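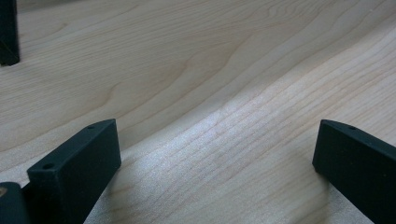

Grain of the pale wooden surface, with light across the middle and lower right.

Cistdale Village Hall Management Group
Minutes of the March meeting, 7.30 pm, small room

Present: Vasanthi Lobo (chair), Bijan Shahbazi, Nilmini Navaratnam, Rafsan Miah (minutes)
Apologies: Prasanna Kodikara

1. Previous minutes
Agreed with one correction: item 4 should read "Dirnholm Road entrance".

2. Heating
BS reported that the boiler service was complete. The pressure valve was replaced at a cost of £796. The timer still runs an hour behind – BS to reset it.

3. Hire charges
Evening rate to rise by £2 to £14 per hour from the start of next quarter. Existing bookings to be honoured at the old rate. NN to amend the booking form.

4. Drainage
Nomodgate quoted £1,294 for relaying the car park gully. VL asked whether this included disposal of spoil. Not stated in the quotation. Decision deferred – RM to obtain written confirmation and a second price from Seixas.

5. Keys
Two sets remain unreturned. NN to write to the hirers concerned.

6. Any other business
PK had asked by email for the noticeboard lock to be changed. Agreed.

Meeting closed at 8.50 pm. Next meeting in April, same time.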